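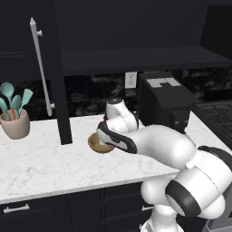

Sealing a marble worktop – how often?

slobes_k
White marble, honed, fitted in August by Teketti. Their leaflet says reseal every year. The installer said every three. Which is it?

C. Macedo
Neither. Do the water test. Put a spoonful of water on the stone, leave it 15 minutes, wipe. If there's a dark patch, reseal. Test next to the sink and the hob, as those areas go first.

gritstone229
Disagree on the timing. 15 minutes is too long for honed stone, which will darken a little even when the sealer is sound. I use five.

C. Macedo
Five only catches a sealer that has failed completely. A slight mark at 15 that dries out in an hour is fine.

Hsueh
Worth adding that sealer does nothing for etching. Lemon juice or vinegar will dull the surface whether it's sealed or not – it's an acid reaction with the calcite. A lot of people reseal over etch marks and wonder why they're still there.

slobes_k
I have two of those already, ring shaped. Polishing powder?

Hsueh
Not on honed, it will leave shiny spots. Fine wet abrasive pad, matched to the existing finish, then reseal that area.

gritstone229
Agreed on the pad. Try it behind the kettle first.

slobes_k
Tested by the sink. Faint mark at five, clear patch at 15. Resealing.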